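第4章 双臂挂衣工位:开班准备与人员分工

适用范围:Carosell 整理车间的双臂工位,配 Kilex 调度软件。修订日期:2025-06-03

4.1 先说说工位上线以后大家干什么

以前一个班从头到尾都在重复同一串动作:拿起、抖开、找领口、套衣架、挂杆。手腕酸,肩膀也酸,下班以后连拧瓶盖都嫌费劲。双臂工位接过去的正是这一段,腾出来的时间,咱们可以用在真正需要眼力和手感的地方:看面料、查污渍、判断一件衣服该修还是该退。试运行期间最让人高兴的,是几位老同事开始教机器“怎么拎衣服才不会皱”,那些攒了多年的手上功夫终于有了用武之地!

岗位名称也跟着改了。原“挂衣员”分为两个角色,每2小时轮换一次:

备料员:分拣来料,摆放托盘和收纳箱,补充衣架。
看护员:观察双臂动作,处理卡滞,做教学示范,填写交接记录。

两个角色都要学,谁也不会被固定在一边。

4.2 开班前准备

1. 确认急停按钮已按下,工作舱内无人伸手。
2. 擦净台面,线头、吊牌碎片一并清走。
3. 检查挂衣架的横杆和两端接头,用手轻推,不应晃动。
4. 沿两条机械臂看一遍线缆,弯曲处要留有余量,不得压在臂节下面,也不得搭进托盘。
5. 把衣架挂到横杆上,开口方向一致。混用不同颜色的衣架没有关系。
6. 待处理衣物放进托盘或收纳箱,松松地放,不要压实。
7. 松开急停,在 Kilex 界面点“上电”,等待两臂自检结束。

注意:放料时人站在舱外侧,不要从两条臂之间穿手取物。哪怕只是想扶正一个衣架,也请先暂停。
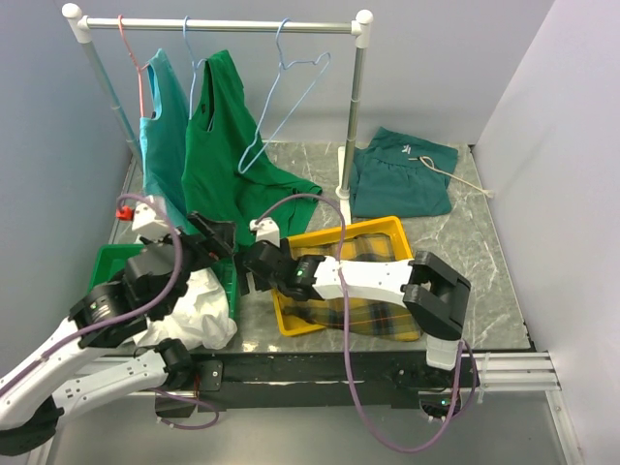
薄料和无袖款是新班组最容易着急的地方。领口大,肩部窄,衣架稍微一歪就滑下来,这时候别急着上手替它做完。先让当前动作走到头,看它在哪一步丢了布边,再决定要不要重新示范。看清楚一次失败,下一次示范就准得多,这种“带徒弟”的感觉相当过瘾。

4.3 运行首批衣物

1. 在界面选择任务“上架”,速度设为50%。
2. 点“单件运行”,看护员全程观察第一件。
3. 动作结束后点“暂停”,检查肩线是否落在衣架两端,下摆有没有缠住邻近衣物。
4. 连续三件合格,才可切换为“连续运行”。
5. 速度每次只调高一档,调完再看一件。

提示:格子布和深色料在相机画面里有时边缘不清。遇到识别框来回跳动,把那件衣服翻个面,或者在台面上摊开一些,通常就能继续。

4.4 示范教学

1. 进入“示范”页面,选择“新建动作”。
2. 双手握住示教手柄,按平时的节奏完成一件。不用刻意放慢,停顿太多,回放时机器也会跟着犹豫。
3. 点“回放”,确认两个夹爪靠近时没有相互碰撞。
4. 在备注栏写上面料和款式,例如“针织背心,领口松”。
5. 保存,并在班组白板上说一声,别的班也能调用。

动作库容量为4,000条,满了以后系统会提示归档。请不要删除其他班组的示范,想改就另存一份。教学计入正常工时,不占休息时间。

4.5 卡滞处理

1. 点“暂停”,两臂停稳后再按急停。
2. 从布料一侧轻轻退出,不要拽夹爪,更不要顺着线缆使劲。
3. 衣物取下后检查有无勾丝,有问题的放到返修筐。
4. 松开急停,点“回到起始位”,再从“单件运行”开始。

界面若显示代码41,表示夹持力超过设定值,多半是夹到了衣架或缝得很厚的部位。同一件衣服连续两次出现该代码,就改由人工上架,不必跟它较劲。

警告:急停松开以后,夹爪可能有轻微回弹,手指应与夹爪保持距离。

4.6 交接班

1. 完成当前一件后点“结束班次”,等两臂回到停放位。
2. 按下急停,台面上剩余的衣物收回托盘或收纳箱。
3. 在交接记录里写明:换过哪些衣架,新增了哪些示范,哪类面料还不顺手。
4. 有改进想法的,写在记录背面。八月要更新 Fernum 夹爪垫片,垫片的软硬选择会参考大家写的内容,写得越细越好!

首次独立值班前,请由已完成培训的同事陪同走完4.2至4.5的全部步骤,双方在培训卡上签字。工位断电保养见第5章。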